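Domestic Organisation, Unit 4: Sorting Small Things on a Table

Notes to go with the October practical. Bring your own tray if you dislike ours, as most of last year's group did.

1. Why a tray at all

A tabletop is a poor place to keep 200 small blocks. They roll, they slide, and one will always end up under the radiator. A shallow tray with sloped sides gives you an edge to scoop against and a border everyone understands. Eglītis calls this "the courtesy of a rim" in the set reading, and spends 19 pages on it. You may stop after four.

A dark base is worth having. Bright pieces show up against it, and pale ones do too. Black ones don't, and you will find them with your fingers like the rest of us.

2. Where the plates go

Put the tray at the back and the plates in front, nearest to you. Plates with coloured rims save writing labels, provided the group agrees what the colours mean before starting. Last year's did not, and roughly 30 minutes went on a discussion of turquoise.

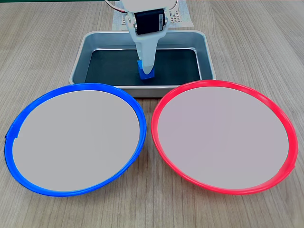

3. Picking up

One piece at a time. Handfuls look quicker and are, until you come to sort the handful. Lift straight up until the piece is clear of the rim – then move across. Dragging a block up the sloping side makes a noise that carries to the library.

4. Stopping

Decide beforehand what counts as finished. The Grindton method says when the tray is bare; the Flumora method allows a "remainder dish", in which things may live for years.

For next time: read Grokach, chapter 2, and sort one drawer at home. Write up to 135 words on what was in it. Batteries need not be listed separately.

Related handouts
Unit 3: Lids and Their Boxes
Unit 5: The Cutlery Drawer
Unit 6: String
Reading list (revised)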